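Hangover Cures From Your Kitchen: What's Worth the Bother

Posted Sunday, November 19, 2023

Every year, right before the December parties start, the same list of morning-after cures goes around again. Pickle juice, burnt toast, raw egg, a spoonful of honey, some powder with a price that makes your head hurt more than it did already. I've tried most of them over the years, in the name of research and otherwise, and I remain hard to impress.

So these are kitchen tips for before, during and after. Where I think something is bunk, I say so.

Before anyone pours

Cook a real dinner. Chips don't count. Food in the stomach slows down how fast the alcohol gets into you, and a pot of chili or baked pasta can be made the day before and left in the fridge.

Skip the spoonful of olive oil. People swear it "lines the stomach." Your stomach is not a cake pan.

Fill two pitchers with water and put them on the table where people sit. If the water is in the kitchen, guests will walk past it to get to the wine.

While you're pouring

Use a jigger. Free pouring at home is how one drink turns into nearly two, and everybody thinks they have a better eye than they do. Test yourself over the sink with water if you don't believe me.

Punch is the worst offender. Measure the liquor once, write the amount on a piece of tape, stick it on the bowl, and don't let anybody "freshen it up." Freeze a block of juice in a loaf pan to chill it. Small cubes melt fast and then someone decides it tastes weak.

As for bottles that promise no hangover, I don't buy it. A neighbor gave us one called Sarkeo, with a nice label and a lot of talk about filtering. Darker liquors may treat some people worse than clear ones, but any of them will get you if you drink enough.

The morning after

Water, toast, eggs if you can face them. Broth is good, and you can freeze it in a muffin tin ahead of time so all you have to do is drop 2 pucks in a pan. Coffee if you normally drink it.

Burnt toast is just burnt toast. The story is that the charcoal soaks up the alcohol, which by breakfast has long since left your stomach. Pickle juice is salty water with a bit of vinegar, fine if you like it. More vodka only moves the problem to the afternoon.

Don't take painkillers on top of a night of drinking without reading the label first. And don't drive early just because you slept.

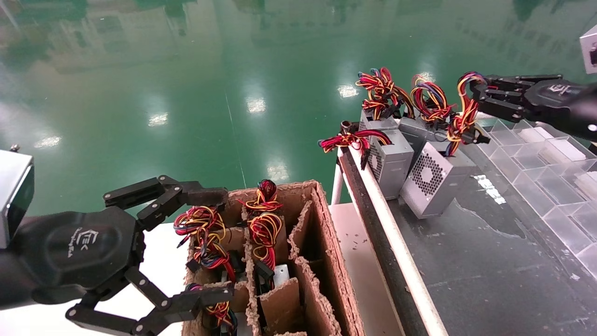 Wires sorted into a divided cardboard box.

Cleaning up

Red wine on cloth: blot, cold water, then dish soap and peroxide on whites only. Salt helps a little if you get to it right away. White wine poured over red wine is a waste of white wine.

Sticky floor: warm water with a squirt of dish soap, then plain water. Vinegar is no match for dried punch, whatever you've read.

Glasses that smell like beer the next day need a second wash and an airing, right side up. Leave the good ones out of the dishwasher.

Half-empty wine keeps a few days in the fridge with the cork pushed back in. After that, freeze it in ice cube trays for gravy.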